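How do you teach a robot to put the shopping away?

Think about the last time you helped unpack the shopping. You picked up a banana, and your hand knew how hard to squeeze it. You picked up a carrot, and you didn't squash it or fling it over your shoulder. Then you popped each thing where it belonged, probably while talking about something else entirely.

You're brilliant at it! A robot has to start from nothing.

At the Prunley Robot Club, the members have been working since February on a project called Mamovel. They want a robot arm to look at a table full of toy fruit and vegetables, work out which is which, and tidy them up. Vegetables go in a basket. Fruit goes on a plate. On 18th May they take it to the Predden Young Makers' Day, where other clubs will be showing their projects too, and everybody is busy getting ready.

So how does it all work? Let's start with the arm.

Bones, joints and fingers

Bend your arm at the elbow. Now bend your wrist and turn your hand over. Each place where your arm can bend or twist is a joint, and a robot arm has joints as well. Where you have muscles, the robot has motors. A motor turns, the joint turns with it, and the whole arm moves.

At the end of your arm you have a hand with five fingers (counting your thumb). At the end of the club's arm there is a gripper. Its fingers are straight and boxy, and they work a bit like a pair of kitchen tongs: they come together to hold something and move apart to let go. They can't tickle, and they'd be hopeless at the piano, but they're very good at pinching.

Try this at home. Make your hand into a gripper by using only your thumb and one finger, with the others tucked away. Now pick up a pencil. Easy! Now try an orange. Now try a banana, and see what happens if you grab it near one end. It swings about, doesn't it? The club members found this out with toy bananas. If you hold a curved thing in the middle, it stays much steadier.

Learning by being shown

There are different ways to get a robot to do a job. One way is to write down every single movement as a list of orders. Go left this far. Go down this far. Close the fingers. This is fine if the banana is always in exactly the same place. But what if somebody nudges the table? The robot would go to the old place and grab a handful of air!

The club uses another way. A member guides the arm through the job while the computer saves everything that happens: what the camera sees, how every joint is bent, and whether the gripper is open or shut. One go at the job, from start to end, is called a demonstration. After lots and lots of demonstrations, a program on the computer hunts for patterns. When there's a yellow curvy thing over there, the arm usually goes over there. When the gripper is just above it, the fingers usually close.

The club has saved 1582 demonstrations so far. That's a lot of bananas.
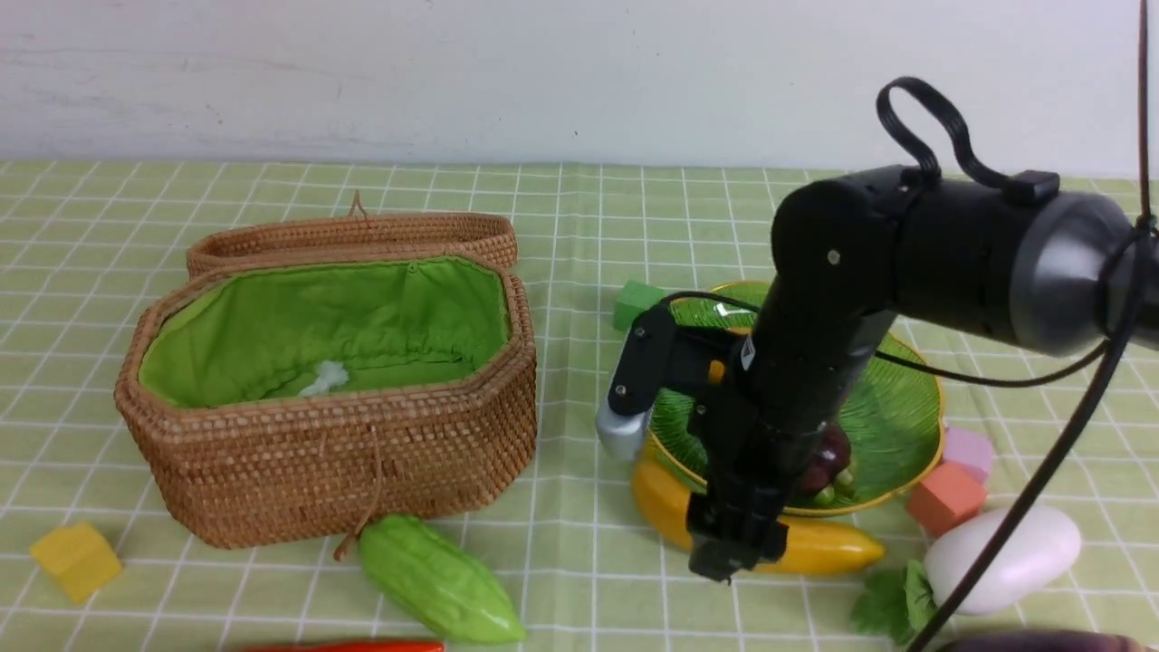

But why does it need so many goes when my little brother learned to put his toys away after two? one reader wrote to ask, after our first page about the club went up. It's a really good thing to wonder about, and the club talked about it for ages.

The answer is that a little brother isn't starting from nothing. By the time he tidies up his toys, he has spent years grabbing spoons, dropping cups, chewing blocks and pulling hair. He already knows that things fall if you let go. He knows that a toy car is still a toy car when it's upside down. Mamovel knew none of that. Every demonstration gives it one more small clue about how the world works, and it takes a great many small clues before the arm can have a go by itself.

Muddling up the table

You might think it would be best to lay the table out neatly, with everything in its own spot. The club did just that in the first few weeks, and Mamovel seemed to be doing wonderfully. Then somebody moved the plate over by the width of a hand. The arm carried the fruit to where the plate used to be and dropped it on the tablecloth.

It hadn't learned "put the fruit on the plate" at all. It had learned "put the fruit over there".

Now the members change things between goes. They turn the aubergine round. They put the carrot near the front one time and near the back the next. They swap which things are already put away, so the arm doesn't always begin with the same job. Sometimes the fruit is partly hidden behind something else, and the camera has to make do with seeing just a bit of it.

They also put out foam cubes in different colours. The cubes aren't food, so they don't belong in the basket or on the plate. They're there to be left alone! If Mamovel picks up a yellow cube and puts it with the fruit, the club knows it has been paying attention to colour and forgetting about shape. This happened so often in the early days that members started calling the cube "square banana".

Is that a fruit?

Some toys are easy for people to name and tricky for a computer. A bitter melon is a long, bumpy green vegetable used in lots of tasty dishes, and it looks nothing like a carrot. A mangosteen is a round, dark purple fruit. An aubergine can be dark purple too, but it goes with the vegetables. And then there are white aubergines, which caused a big argument.

There was an even bigger argument about what counts as a fruit. If you ask a scientist who studies plants, a fruit is the part that grows from the flower and holds the seeds. That makes an aubergine a fruit! So is a pepper. So is a bitter melon. If you ask somebody cooking supper, they'll tell you those are all vegetables, and please could you pass the onions.

The robot can't settle it. A computer doesn't know what a fruit is until people show it, and if half the people show it one thing and half show it another, it gets in a terrible muddle. The club held a vote and the cooks won. Everything you'd have in a savoury supper goes in the basket, and everything you'd have in a fruit salad goes on the plate. They wrote the rule on a big sheet of paper so they would all teach Mamovel the same thing.

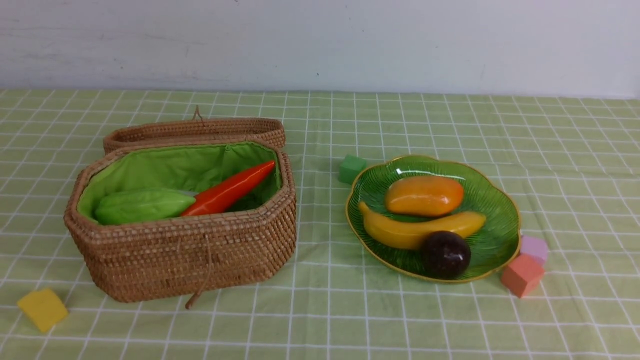
Vegetables in the basket, fruit on the plate.

Now it's Mamovel's turn

After the learning comes the testing. For a test, the people keep their hands off the controls and let the arm try on its own. The club sets out the table, presses start and watches. It's very hard to stay quiet!

A test can go wrong in all sorts of ways, and each one tells you something different. If the gripper closes just above the carrot, the arm may not be judging height very well. If it picks up the carrot and puts it on the plate, then the grabbing is fine and the sorting needs work. If it stops halfway and wobbles, it might be looking at something it has never come across before, and the program isn't sure what to do next.

In the latest round there were 21 tests, and Mamovel got everything in the right place in nine of them. You might think that doesn't sound very good. The club was thrilled! In the round before, it managed five.

What do the members do with the tests that went wrong? They write down what happened and then make new demonstrations of exactly those tricky bits. When the arm kept bumping the rim of the basket, they spent a whole meeting showing it how to lift things higher before moving across. The lid needed practice as well, because it stands up at the back of the basket when it's open, and an arm swinging in carelessly could give it a good whack.

Words to know

Demonstration: one go at a job, shown to the robot and saved so that it can learn from it.

Gripper: the part at the end of a robot arm that holds things.

Joint: a place where an arm can bend or twist. You've got plenty too.

Motor: a machine that makes something turn or move.

Be the robot

You can try Mamovel's job with a friend. You'll need some fruit and vegetables (toy ones or real ones), a bowl, a plate, a few building blocks and a scarf for a blindfold. Clear some space on a table and keep anything breakable well out of the way.

One of you is the arm and wears the blindfold. The other one is the computer and gives the orders. The arm may only use a thumb and one finger, and may only do what it's told: left, right, forward, back, up, down, open, close. No saying "get the carrot"!

Start with one carrot and the bowl. When you've managed that, put out more things and add the blocks. Then swap places. See if you can find out which shape is the hardest to pick up, and whether it helps to come at it from a different side.

If you live near Predden, you can see the real thing on 18th May's big day at the Ghaffari Hall, where the club will have the table set up and you can choose where the banana goes. Try putting it somewhere difficult. The members would love you to.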